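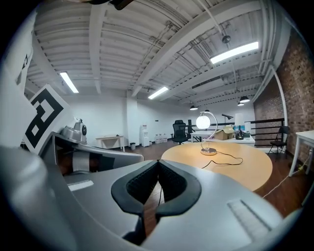

What does a reader do in the Sevulel abbreviation study?

A reader looks at short text messages containing an abbreviation, writes out what the abbreviation stands for in that message, and records how certain they are.

Call for participants: readers of everyday abbreviations

Taketero publishes Sevulel, an online reference list of abbreviations used in texting, group chats and online games. Entries have so far been written by the editors from submitted definitions. This works for abbreviations with one settled meaning. It works poorly for those with several, where the entry has to say which meaning is usual and in what kind of message. We are recruiting readers to supply that information.

The work

Each reader receives a set of 700 messages. A message is between one line and a short exchange. The abbreviation to be read is marked with asterisks. For each message you will:

- type the full form as you understand it, in your own words and spelling
- choose a certainty level: sure, fairly sure, guessing, or don't know
- mark the tone as friendly, romantic, joking, rude or neutral
- add a note if the abbreviation could be read in more than one way

"Don't know" is a valid entry and is paid at the same rate as any other. Please do not look abbreviations up, in Sevulel or elsewhere, while reading. An entry copied from a list tells us what the list says, and we have the list already.

Some abbreviations appear more than once in a set, with different senders and different surrounding text. Read each one separately. You may give the same abbreviation different full forms in different messages.

Time and place

The study runs for six weeks, starting in March. Reading is done from home in Kahsay, our browser-based reading tool. Kahsay runs on a laptop or desktop computer. It opens on a phone but the tone menu does not display properly, so phones are not supported for this study.

There are five online group sessions in addition to the reading. They are held on Monday evenings and cover entries on which readers disagreed. You must attend the first session, where the certainty levels are explained. The others are optional but paid.

Who can take part

You must:

- be aged 17 or over
- read and write English daily, as a first or later language
- send or receive text messages on most days
- have a reliable internet connection

No background in language study is required. We particularly want readers who began texting on keypad phones, as this group is thinly represented among people who submit definitions. Readers who use English alongside another language in the same chats are also welcome. There is a box on the form for listing those languages.

You cannot take part if you have edited Sevulel entries or been paid to compile a competing list.

Payment

Payment is by the completed set, with a part payment at the halfway point. Group sessions are paid separately, per session attended. Rates are shown on the first page of the application form, before any personal details are requested. Readers who withdraw are paid for the messages they have completed.

Message content

All messages were donated with consent and have had names, numbers and addresses replaced. Some contain swearing or sexual abbreviations. You can switch these off in Kahsay under Settings, Plorkholm filter. The filter works from a word list and will miss some items. Skipped messages are replaced with others and do not reduce your payment.

How to apply

Complete the form on the Taketero website and read the short trial set attached to it. The trial set is used to check that the instructions are clear and is not scored. Applicants under 18 also need a signed form from a parent or guardian. We reply to all applications by email, including unsuccessful ones.

Comments

Guest: Does it matter if I only know the American meanings?

Taketero (editor): It does not. Give the meaning you would take from the message. The form asks where you learned your English, and we sort by that afterwards.

Guest: Are emoji included? Half my family's messages are just initials and a heart.

Taketero (editor): Emoji are left in the messages but you are only asked to read the marked abbreviation. If the emoji changed your reading, put that in the note.

Guest: Did the last one. The certainty menu used to reset itself if you went back a message. Has that been fixed?

Taketero (editor): Fixed in the current version.

Guest: My dad still signs off LOL thinking it's lots of love. Sending him the link.

Get new Sevulel entries by email. Enter your address to subscribe. You can unsubscribe at any time.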